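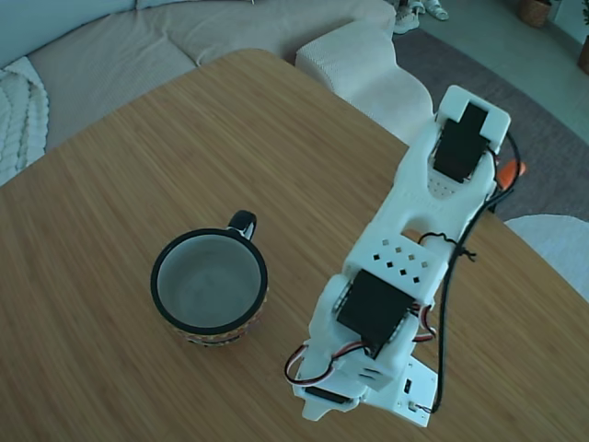
Zadberg, im September

Eigentlich wollte ich nur eine Stunde bleiben, und dann waren es am Ende doch fast 4, aber so geht es mir jedes Mal, wenn ich irgendwo hinkomme, wo Leute gern zeigen, woran sie sitzen. Ketance hatte zum offenen Nachmittag geladen, und weil mich die Frage, ob mir in diesem Leben noch eine Maschine den Abwasch abnimmt, seit Jahren nicht loslässt, bin ich natürlich hingefahren (mit dem Bummelzug, sehr schöne Strecke übrigens, immer am Wasser entlang).

Empfangen hat mich Dima Najjar, die bei Ketance die Haushaltsversuche betreut und eine Engelsgeduld mit Fragestellern wie mir hat. Geübt wird dort in einem Wohnzimmer, mit Sofa, Teppich und Holztisch, so wie es bei vielen von uns aussieht. Und was soll der Arm können? Eine Tasse greifen und wegstellen. Eine einzige Tasse! Ich gebe zu, dass ich kurz geschmunzelt habe, bis mir Frau Najjar erklärte, was daran alles schiefgehen kann. Der Henkel zeigt jedes Mal woandershin, der Rand ist rund und glatt, und ob noch ein Schluck Kaffee drin ist, muss die Maschine auch erst einmal merken.

Der Arm selbst ist aus weißem Kunststoff gedruckt, mit schwarzen Servomotoren in den Gelenken und bunten Kabeln, die seitlich in Schlaufen herausstehen. Ich hatte mir etwas viel Wuchtigeres vorgestellt. 600 Versuche haben sie mit der Tasse schon hinter sich, erzählte Frau Najjar, und am Vormittag seien von 34 Anläufen immerhin die meisten geglückt. Mit Gläsern will sie noch warten, das kann ich gut verstehen.

Beim Kaffee kam ich dann mit Ashraf Mahrous ins Gespräch, der bei Loureiro für die Lagerregale zuständig ist und die Sache aus dem Laden kennt. Dort räumt ein Gerät von Disinura abends Kartons ein, und das klappt nach seinen Worten ordentlich, solange alle Kartons gleich groß sind. Kommt eine Tüte Mehl dazwischen, ruft es nach ihm. Er mag es trotzdem, weil sein Rücken es mag.

Wäsche falten kann übrigens noch keine der beiden Maschinen, danach habe ich selbstverständlich gefragt. Frau Najjar hat nur gelacht und mir noch ein Stück Pflaumenkuchen hingeschoben. In 6 Monaten soll es wieder einen offenen Nachmittag geben, dann mit Tellern, und ich habe mich gleich in die Liste eingetragen.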